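# Flowers, pots and a whole lot of green

I've been messing with fake flowers for months now and I finally have enough to fill a page! It started with one sad shelf at home and then Irfan Harahap gave me a box of leftovers from the Tiltilard shop (53 stems, most of them bent), and that was me gone for the winter.

I'm not fussy about what goes in. Coral and red are my favorites, and I like them up top where you notice them first, with the little yellowy green filler stuff drooping down below. Ilham Sutanto thinks I use too much filler. Ilham is wrong, but he does lend me his pots, so I let him talk.

A few things I've learned so far: steam gets the creases out of cloth petals, a pale pot goes with pretty much anything, and you can spend up to 40 minutes turning one bunch a tiny bit to the left. I also like having dark green close by, cloth included. It calms everything down, and it makes those loud reds look a bit more grown-up.

More to come in December, when I get to the winter berries (I bought 44 of them, oops). If you have a spare pot in a soft color, I'm very open to swaps!

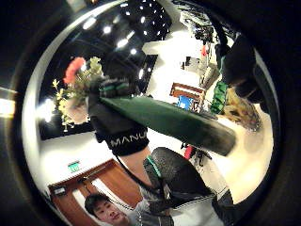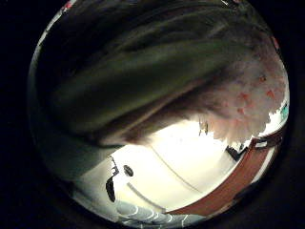

Coral-red on top and pale filler hanging down in the first one, big soft folds of olive green in the second.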